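A Morning at the Bramthorpe Emergency Operations Center

January 27, 2019

The county opened its emergency operations center in Bramthorpe to the public for one morning, and I went because I have spent a good part of the past year writing about emergency powers without ever having seen a room in which they are used. The tour was free. You had to register ahead of time and show a driver's license at the door.

The center is in the basement of the old county records building, behind the bus lot. Parking is on the street. The entrance is on the side, down a ramp, and the sign for it is small enough that I walked past it once and had to come back. Visitors were taken through in groups of 14, and each group got a little under an hour. Mine was made up mostly of retired people, plus a couple with a teenage son who was there for a civics class.

The first stop was a classroom with folding chairs, where a county employee went through the law. I had expected this part to be thin and it was better than that. In our county the board of supervisors can declare a local emergency by majority vote. If the board can't meet, the county administrator can declare one alone, and the declaration has to go before the board within 14 days. Once it is in force the administrator can impose a curfew, close roads, sign contracts without bids and take over private buildings for shelter, with payment to be settled later. The slide listing these powers was on the screen for maybe a minute. I asked for it to be put back up and it was.

Someone behind me asked what happens if the board never votes to end an emergency. The answer was that the board reviews it at regular meetings. The man asked again, and was told that there is no fixed end date in the county code. The flood declaration made after the Trillov dam overflow stayed in effect for 18 months. The water was off the roads in less than a week. The speaker said the long period was needed to keep the county eligible for repair money, and that no curfew or closure was in place for most of it. I believe that. I also think a power that can be left lying around for 18 months for bookkeeping purposes is one that somebody will pick up for another purpose.

From there we went into the operations room itself. It is smaller than I had pictured, with long tables in rows, a phone at each seat and colored vests hung on the chair backs. Each color stands for a function, such as roads, health, or public information. There is a wall of screens at one end, which were showing weather radar and a test pattern. A glass-walled room off to the side is where the elected officials sit. They can see the staff and the staff can see them, but the door is kept shut during an event, and messages go in and out through a liaison. The guide was proud of this arrangement, which was copied from the center at Dalisay two counties over. I can see the sense in it. Staff trying to move sandbags don't need a supervisor at their shoulder. Still, it struck me that the only people in the building who answer to voters are the ones behind the glass.

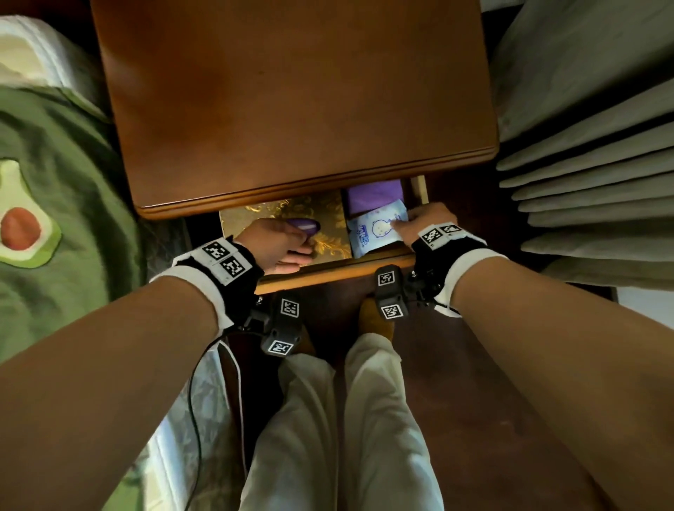

The last part of the tour covered shelters and what the county asks of households. There was a handout, and it was sensible enough: copies of your papers, a few days of medicine, a flashlight in a place you can find in the dark. The county says it has cots for 500 people, stored in a warehouse on the edge of town. We didn't see the warehouse. Asked whether that was enough, the guide said it was enough for a typical flood and that neighboring counties would lend more.

There was also a table about the new alert software, made by a company called Tandska. The county can use it to send messages to every phone in a chosen area. Two employees can approve a message, and either one can do it alone. I asked whether the messages are kept and whether the public can read them afterward. They are kept. Whether they can be read depends on a records request, and the person at the table wasn't sure how long one takes. I have filed one and will report what comes back.

The staff were courteous all morning and took hard questions without getting stiff about it. Nothing I saw suggested people waiting for a disaster so they could order the rest of us around. Most of them seemed to be road engineers and nurses who had been handed a vest. My complaint is with the code they work under, which was written on the assumption that whoever holds the office will always be reasonable. Most county codes were written that way, and most were written quickly, right after something had gone wrong, when few people wanted to be the one asking for limits.

Three changes would go a long way. A declaration should expire after a set period unless the board votes in public to renew it. Renewals after the first should need more than a bare majority. And eligibility for repair money should be handled by a separate finding that carries no powers over people at all – no curfew, no seizures, no closed roads. State law may stand in the way of the last one. I asked, and the guide didn't know.

The board takes up revisions to the emergency chapter in August. Comments can be sent in writing to the clerk before then, or made in person at the hearing, where each speaker gets 2 minutes. The center has no other open day scheduled, though groups can ask for a tour by calling the county's main number.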